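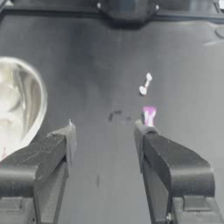
Cantero Candy Bowl, white, round

A bowl for wrapped candy. You may already own a bowl, and if you've been happy with it, we won't pry. The Cantero is for people whose candy currently lives on the desk, near the desk and under the desk.

It's large, glossy and white inside, with a thick rim that's easy to grab without looking up from your screen. Capacity is 700 ml to the rim, or a good deal more if you heap it, and you will heap it. Weight is 1000 g, so it stays put when someone goes digging for the last red one.

Set it at the back of the work surface, with candy in the bowl and wrappers somewhere else. We can only help with the first part. 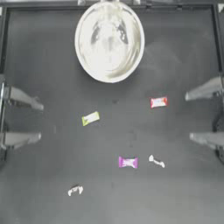

Wrappers, since we've brought them up, are the most common subject of our customer mail. Elsie Marsden in Tikthorpe bought 2 bowls, one for full candies and one for empties, and reports that her coworkers use both for both. We now sell a pair at a small discount, with no promises.

Care: wash by hand in warm water. Glossy glaze shows fingerprints and sticky streaks, and a soft cloth takes care of them. Skip the scouring pad.

Shipping: leaves our Flosengate warehouse within 9 working days, longer in December. Candy not included. Returns accepted if the bowl is clean, and please do check for caramels first.

Questions about bulk orders go to Hjalti Hafstein in the office.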